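**Progress report to Stimosel, clutter picking project**
Prepared by Gaëtan Sabatier, 2024-07-31

This report covers work package 2, grasp selection in a shared bin. Work package 1 (calibration and logging) was closed in the previous report and is mentioned only where it affects the results.

**Method**

The policy picks one item at a time from a metal bin of mixed household goods. Each trial starts from a fresh arrangement. The arm makes one attempt per item, and an attempt counts as a success only if the item is held until it clears the rim. Dropped items are left where they land.

We compared two versions of the grasp scorer. The baseline, Endent, ranks candidates by local surface shape. The revised version adds a penalty for contact with the bin walls, computed from the full width of the open fingers. All other settings were held fixed, including approach speed and closing force.

The test set mixes rigid and soft items: brushes, a squeeze bottle, small boxes, cloths. Items near a wall were deliberately over-represented, as these made up most of the failures in the December pilot.

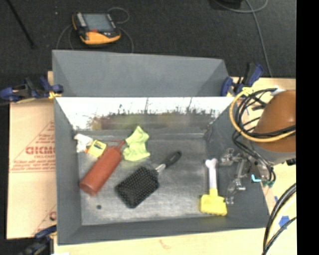

We ran 420 attempts, split evenly between the two versions. Wall contact triggered a protective stop 17 times with the baseline and 3 times with the revised scorer. The remaining stops all involved long, narrow handles lying parallel to the side wall, where the outer finger has little clearance. A lower approach angle helps in simulation but has not yet been tested on the arm.

Soft items did not improve. The scorer still prefers the highest fold of a cloth, and the fold often slips out during the lift. The wall penalty has no bearing on this failure, and we do not expect further tuning of it to help.

**Issues**

Reflections from the rear wall of the bin corrupt the depth estimate in a band along its base. We currently mask this band, so items touching the rear wall are scored with incomplete shape data. Gaillard has quoted for a matte liner. The cost fits within the existing equipment line.

The replacement finger pads from Fosico arrived late. All results above were obtained with the original pads.

**Next period**

- Repeat the wall trials with the liner and the new pads.
- Test the lower approach angle on handled items.
- Add a slip check during the first part of the lift.

No change to the budget or the end date is requested.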